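Teaching two arms to share a table

The software lead at Wokaneck has been up since early, and says so cheerfully. We meet over a pot of tea in Jorgate, where the company has its workshop, and it takes a good half hour before we get round to the thing I came to ask about, which is the planner they call Gillow.

"People think the planner decides what to do," she says. "It decides very little, poor thing. It gets told 'the bowl, then the plate' and it has to find a way of getting there without one arm elbowing the other. I've got two children, so I feel I understand the problem rather well."

Gillow began as a rewrite of an older tool, Balogh, which planned for one arm, froze it, and then planned for the other. It worked, she tells me, in the way that a single-track railway works. Most of the day went on waiting.

The new version plans both arms together, and treats time as one more thing to be shared out. I asked what the blue tape was for, and she laughed and said it was the cheapest bit of kit they had. Each square has a name in the software, so a person can say where a tray sits and a log file can say the same thing back. When the two disagree, someone goes and looks.

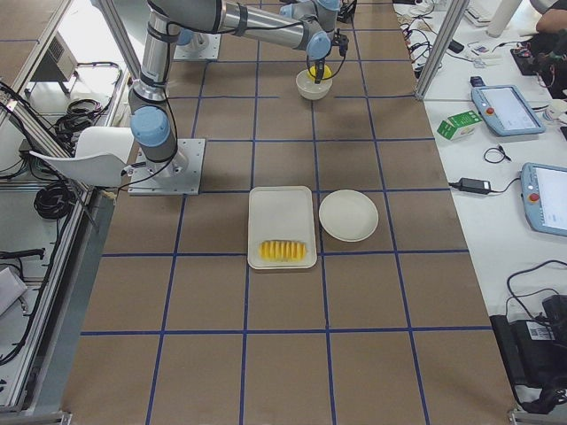 Gripper down in the small bowl, with the tray of pineapple slices and a plate in the squares nearby.

Perception gets a warmer hearing from her than I expected, given how much of her week it seems to eat. "White dishes are lovely to look at and horrid for a depth camera," she says. "You get a nice crisp rim and then a sort of fog in the middle. So we stopped asking the camera for the whole bowl. We ask it for the rim, we fit a circle, and we let the model of the bowl fill in the rest. I was against it for months and I was wrong, and the team have been very kind about that, mostly."

The fitting step runs 9 times before the arm commits to a descent, and if the answers wander too far apart it backs off and tries again from a different side. They replay every change to the code against a stored set of 1,557 attempts, going back to December, before it's allowed anywhere near the arms. When she first ran that test on the old planner, 839 of them came back with a pause long enough to be worth grumbling over. She has the printout pinned above her desk and is fond of it.

Then there are the last few centimetres, where, she says, planning hands over to control and everybody holds their breath a little. Above a certain height the arm follows its path strictly. Below it, the controller is allowed to be soft, so that fingers meeting the side of a bowl will give way instead of shoving it across the table. Choosing that height took longer than writing the code. Too high and the arm dithers, too low and you chip the crockery (they have a box of it, and I was shown the box).

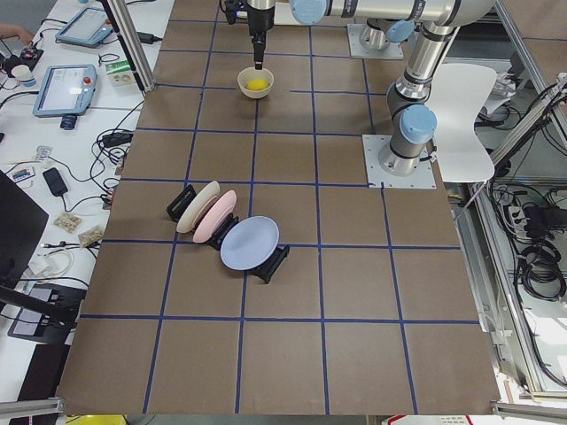
What comes next

The plate racks are what she would like to talk about all afternoon. A tilted plate has to be approached along its own slope, and its neighbour is usually in the way, so Gillow has to think about the angle of the wrist much sooner than it does with a bowl. At present it works that out late in the plan and sometimes has to throw the whole thing away and start over.

"It's like walking up to a bookshelf with your arms full," she says. "You want to have thought about it in the hallway."

The fix is half written. It also needs a better viewer, one that lets the operator scrub back through a plan and see which options were dropped and why, and she would rather like that finished first, having spent far too many evenings reading coordinates off a screen. A colleague put his head round the door at this point to ask whether the new build was ready for the arms. She told him to ask again after lunch.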